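Limpieza de placas de gas sobre cristal: superficie, bandejas y canto delantero

Mantenimiento de cocina — Ficha 15

Las placas de gas montadas sobre cristal templado acumulan suciedad de tres tipos: grasa proyectada, restos carbonizados junto al quemador y depósitos de cal del agua que rebosa. Cada uno responde a un tratamiento distinto. Aplicar el mismo producto a los tres suele acabar en velos, cercos y, en el peor caso, microarañazos que ya no se eliminan.

El procedimiento siguiente es válido para placas de dos quemadores encastradas en encimera. En las de cuatro cambia el orden de las zonas, no el método.

Material

Bayeta de rizo de algodón, bien escurrida.
Paño de microfibra seco para el acabado.
Jabón neutro de vajilla, una cucharadita por litro de agua templada.
Rasqueta de plástico. La metálica solo en vitrocerámica, y con hoja nueva.
Cepillo de cerdas de nailon.
Vinagre blanco diluido a partes iguales, exclusivamente para la cal.

No se deben usar estropajo verde, polvos abrasivos ni desengrasantes con sosa. Estos últimos atacan el aluminio de los difusores y dejan mate el borde de las bandejas.

Antes de empezar

Cerrar la llave de paso del gas. Comprobar con el dorso de la mano, sin tocar, que los soportes no desprenden calor. Un soporte de fundición tarda bastante más en enfriarse que el cristal, y el agua fría sobre cristal caliente puede romperlo.

Si los soportes son desmontables, retirarlos y dejarlos en remojo en el fregadero. Si van sujetos o llevan accesorios enganchados en los brazos, se limpian en su sitio con el cepillo, de dentro afuera.

Orden de trabajo

1. Retirar en seco las migas y los restos sueltos. La arenilla arrastrada con el paño húmedo es la causa más frecuente de rayado.

2. Bandejas de los quemadores. Humedecer con agua jabonosa, esperar dos minutos y frotar siguiendo el sentido del pulido del acero. En las bandejas cuadradas la grasa se concentra en las esquinas; ahí trabaja mejor el cepillo que la bayeta. Evitar que entre agua en el inyector.

3. Cristal. Pasadas rectas desde el fondo hacia el frente, solapando media bayeta. Los movimientos circulares dejan marcas visibles a contraluz, sobre todo en cristal negro. Rodear las etiquetas adhesivas sin empaparlas: los datos de gas y presión que suelen llevar pueden hacer falta en una revisión.

4. Mandos. Si salen tirando de ellos, lavarlos aparte y secar el eje. Si no, pasar una esquina de la bayeta alrededor de la base, sin insistir en la serigrafía, que se borra con el roce continuado.

5. Canto delantero. Es la zona que más se olvida y la que más grasa retiene, en la unión entre el cristal y la encimera. Apoyar la bayeta plegada o recogida sobre el borde, presionar con los dedos planos y desplazarla a lo largo de la junta. No rascar el sellado con objetos duros — una junta levantada deja pasar el líquido al mueble.

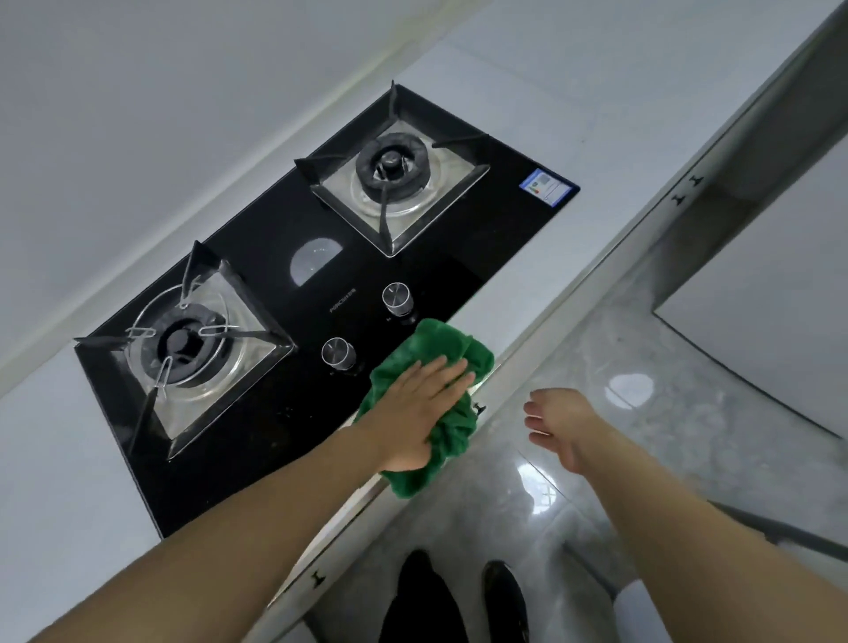 6. Encimera y frontal. Aclarar la bayeta y repasar la franja contigua a la placa. En encimeras blancas conviene hacerlo en la misma sesión: la grasa amarillea y luego exige producto específico.

7. Secado. Microfibra seca, sin producto, hasta que no queden velos. Montar los soportes solo cuando estén completamente secos por debajo.

8. Abrir la llave y encender cada quemador durante un minuto. La llama debe ser azul y regular. Si sale amarilla o a saltos, cerrar el mando, dejar enfriar y revisar el asiento del difusor y sus orificios.

Cal y restos quemados

Cercos de cal: paño con vinagre diluido, cinco minutos, aclarado abundante. No aplicar sobre mandos cromados.

Restos carbonizados: cubrir con una pasta de bicarbonato y agua, tapar con un paño húmedo media hora y levantar con la rasqueta de plástico casi plana. Repetir antes que aumentar la presión.

Frecuencia

Cristal y canto: a diario si se fríe, cada dos días en uso normal.
Bandejas: semanal.
Difusores y orificios: mensual.

Las bayetas de rizo se lavan a 60 °C sin suavizante, que reduce la absorción y deja película en el cristal.

Texto: Omid Vahidi. Revisión: Aisling Phelan. Julio de 2018.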